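Die Kiste

Mein Vater hat mir die Bauklötze hinterlassen und sonst nicht viel. Sie kamen im Dezember mit der Post aus Sindley, in Zeitungspapier gewickelt, rotbraun die einen, dunkelgrün die anderen. Ein Brief lag nicht dabei.

Ich arbeitete damals in Hedport, in einer Werkstatt hinter dem Hafen. Die Miete betrug 75 im Monat, Strom extra. Ich nahm die Klötze mit dorthin, weil in meiner Wohnung kein Platz war, und legte sie in die große graue Kiste auf dem hellen Holztisch. Die Wände der Kiste waren schräg. Was man an den Rand legte, rutschte manchmal nach innen. Auf dem Boden lag weißer Staub, den ich nie ganz herausbekam.

An die Rückwand hatte ich orange Klemmen gesetzt, oben links und oben rechts. Auf dem Tisch klebte blaues Band als Markierung. Links neben der Kiste lag ein Stück Pappe, auf das ich etwas schreiben wollte. Es blieb leer.

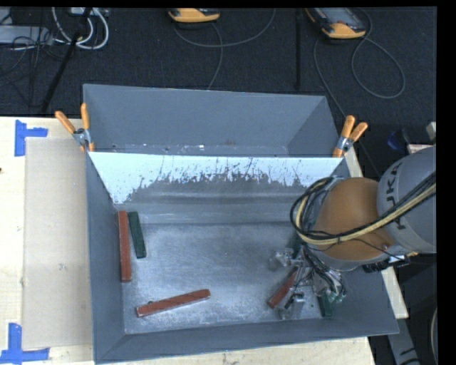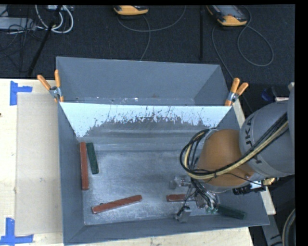 Die Klötze in der grauen Kiste, Hedport.

Meine Schwester rief gegen vier Uhr nachmittags an. Sie wollte wissen, ob die Klötze angekommen seien.

„Ja“, sagte ich.

„Alle?“

„Ich weiß nicht, wie viele es waren.“

Sie schwieg. Dann sagte sie, der lange rotbraune sei immer die Brücke gewesen. Ich erinnerte mich an keine Brücke. Ich erinnerte mich an eine Mauer, die quer durch das Kinderzimmer ging, und daran, dass sie auf der Fensterseite saß.

„Schick mir einen Grünen“, sagte sie.

Nach dem Gespräch stand ich eine Weile am Tisch. Der lange Klotz lag an der linken Wand der Kiste, ein grüner daneben. Ich nahm den grünen heraus, wischte ihn am Ärmel ab und wickelte ihn in das Papier aus Sindley. Die Post in der Prenisgasse hatte noch offen. Der Mann am Schalter fragte, was drin sei, und ich sagte: Holz.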